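Progress report to Mikum on the Vusmont sorting cell
Period ending 8/31/20

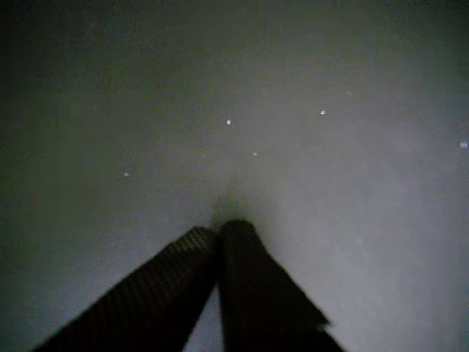
Gripper fingers nearly closed over the gray work surface, left finger ribbed, nothing held.

1. Work done this period

Most of our hours went to the gripper and the wrist camera. The gripper had been closing off center by a small amount, enough to push light parts sideways before it had hold of them. We took both fingers off, cleaned the slides, and refitted them with new screws from Ridico. The closing point is now set from the wrist camera view, with the fingers shut and the arm parked low over the surface. Operators on both shifts have been shown how to do this check.

The camera mount was also loose. We added a second bracket and ran the cable along the forearm instead of across the joint, where it had begun to wear. There have been no dropped signals with the new routing.

The cell was down for 11 hours in all, against the 7 we had planned. The extra time was spent waiting for the right screws — the first box was the wrong length.

2. Upkeep

The surface is to be wiped before each shift. White dust and small bits stand out against the dark gray, and the part finder sometimes takes one for the corner of a part. We raised the minimum size setting so that specks are ignored, but wiping still matters.

Finger pads are checked on Mondays. Slides are greased every 2000 cycles; the counter on the controller now shows a reminder. The upkeep sheet hangs inside the cabinet door and a copy is in the shared folder.

3. Open items

Lighting over the cell is uneven. One side of the surface is darker than the other and the camera settings are a compromise. Tarawneh has quoted for a longer lamp with a diffuser, and we would like approval to order it from the existing parts budget.

The spare finger set has not arrived. Until it does, a broken finger would stop the cell for nearly 5 days.

4. Next period

Fit the lamp if approved, repeat the centering check, and run the full parts mix without an operator at the cell. Results will be in the October report, along with the hours log and the remaining invoices.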